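Katau Reuse Room: progress report to the Grimshaw Fund
2025-08-24
Prepared by Isla Tawhiri

The reuse room has now been open to residents since March. The grant covered shelving, the first year's rent and a part-time coordinator, Beverley Hinds.

Residents have brought in 3,000 items so far, mostly small household goods, and 800 households have signed up. Clothing is still turned away – we have no dry storage for it.

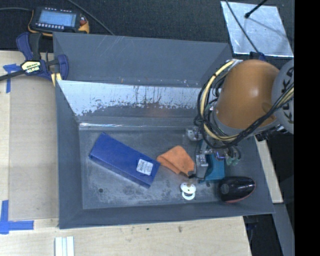 Sorting and intake

Small items go into open bins and are sorted on tables before they are priced. A computer mouse or a boxed item goes to the shelves by the door, and baby goods are kept apart for Jarrah Katene to check. Intake is slower than planned on busy mornings, so we have added 2 tables.

Spending

Rent and wages are on budget. Shelving came in $70 over because the back wall needed longer brackets. We covered this from sales.

Next period

The lease on the side room is with the landlord – we expect a reply before winter. If it goes through, we will start taking coats and bedding. Corey Kerslake will send the full accounts separately.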